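Lastomstead canteen: what is the arm for?

Since May the wash-up end of the Lastomstead canteen has had a taped-off square on the floor with a bench in it. In the autumn an arm called Olow is meant to go there. It comes from Hubmann, Barel is paying for it, and the six of us who work the clearing and sorting shifts have been told it will take away "the repetitive part". We asked which part that was and got a presentation.

A good deal of the presentation was about the computer model the arm is being taught in. Before it touches a real plate it practises on drawn ones, over and over, with the things people leave behind: cans, cartons, crockery, food. Most of the questions from our side came at this point, and they were better questions than the slides had answers for.
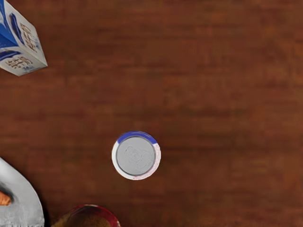
Staff Newsletter, No. 624, page 8

Take the can. In the model it stands upright on bare wood with nothing next to it. Anyone who has cleared table after table on a Friday knows that a can is more likely to be on its side under a napkin, with somebody's fork in the ring pull and an inch of drink left in it. Same with milk cartons. A full one and an empty one look alike from above, and you only find out which you've got when you lift it. We find out with our wrists. Lorenz Prantl from Hubmann told the meeting that the arm would "learn weight later", and he did at least say it plainly. But later is when it will be standing beside us.

The canteen does 300 lunches on an ordinary day. Barel's note to staff says the arm will sort returned items into four streams (crockery, recycling, food waste, and food that can be saved) and that this will "free colleagues for customer-facing duties". Some of us would like that. Some of us took the wash-up job because it isn't customer-facing, and have said so, and have had no reply. The note doesn't mention pay grades either. Serving is on a different grade from sorting, and we'd want to see it in writing that people who are moved across are moved up.

Then there is the matter of who looks after it. Reto Lüthi, who has run the late clearing shift longer than Barel has held the contract, asked who clears up when it drops something. The answer was "the operator". He asked who the operator was. It's whoever is on shift. So the person freed from sorting will be watching a machine sort, stopping it, wiping round it, starting it again and filling in a form when it jams, and the form has already been printed. We have seen it. It is two sides long.

None of this is an argument against machines. The conveyor was a machine and we wouldn't give it back. Lifting full crates into the washer has hurt several backs in this building, and if Hubmann had turned up with something for that job, this page would read very differently. We put that to them. The lifting, it seems, is "outside the scope of the first phase", because the crates are heavy and the arm is not built for it. We are, apparently.

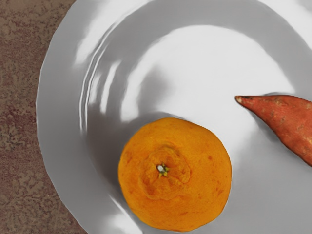 Citrus fruit and sweet potato on a white plate, in the computer model.

The food question is the one we'd most like settled before autumn. At present, whole fruit that comes back untouched goes in the box by the door, and the rest goes in the bin. It's a judgement made in a second by a person who can pick the thing up, turn it over, feel whether it's gone soft and see whether there's a bite out of the underneath. A view from overhead gives you the top of a fruit and nothing else. We asked whether Olow would be making that decision or only moving things once one of us had made it. Mr Prantl thought the first, the site manager thought the second, and they agreed to speak to each other.

What we have been promised is a trial of eight weeks, with all six of the current staff kept on their present hours for the whole of it. That is worth having and we're glad of it. What we haven't been promised is anything for the week after. We have asked for three things to go into the trial agreement: that the form is cut to one side, that stoppages are logged by the people on shift and the log is open to everyone, and that the lifting is looked at before a second phase is signed off.

Barel's reply is due before the summer closure. If you work clearing or wash-up on any shift, including agency, please write down what comes back to you over the next fortnight that you think a machine would get wrong. Odd things especially. There's a pad on the hook by the washer, and Reto is collecting the sheets to take to the next meeting with Hubmann.

15 Jul 2023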